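Ticket 228: Bookcase side panel, threaded insert won't stay in
Product: Pludano bookcase, tall
Opened: Tuesday, March 12, 2019
Status: Closed, under protest

Problem as reported
Third shelf dropped at the left end. The connecting bolt was still done up tight to its insert. The insert was no longer attached to the bookcase, having left the side panel and taken a helping of chips along. The shelf held paperbacks and one dictionary, which I had considered a normal use of a bookcase.

Step 1: Turn it off and on again
Pushed the insert back in by hand. It went in beautifully. It came out beautifully too. The Bamcombe store help line suggested tightening the bolt "firmly but not too firmly," and I have written that down for use in other areas of life.

Step 2: Check for the wrong part
Compared it with the 6 spares from the bag taped under the base. Same diameter, same thread, same length. Not the wrong part. This was disappointing, as the wrong part would have been free.

Step 3: Look at the hole
Took the shelves out and got the panel upright with its narrow edge facing out. The board is particleboard, so a stripped hole has very little left for a thread to bite on. The rim is ragged and the chips below it are coarse, with small gaps between them. Offering the brass-colored piece up to the hole settled nothing except my mood.
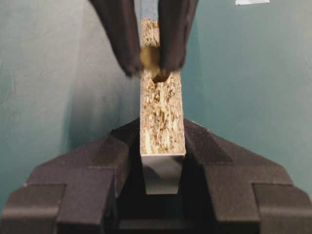 Step 4: Glue and toothpicks
Blew out the crumbs, packed the hole with wood glue and toothpicks, left it overnight, trimmed flush, redrilled. The insert gripped for two turns and then spun. I now own almost 3,000 toothpicks, the smallest box Testcombe Hardware had.

Step 5: Dowel
Drilled the hole out wider, glued in a hardwood dowel, waited a full day this time. Pilot hole down the middle, insert driven in slowly with a hex key. It stopped where it should and stayed there when I pulled on the bolt.

Resolution
Shelf back up. Paperbacks back on it. Dictionary moved to the floor pending review.

Follow-up
Atanasov Furniture Parts replied to my first message after the dowel had set. They recommend a dowel. Check the right-hand side in May.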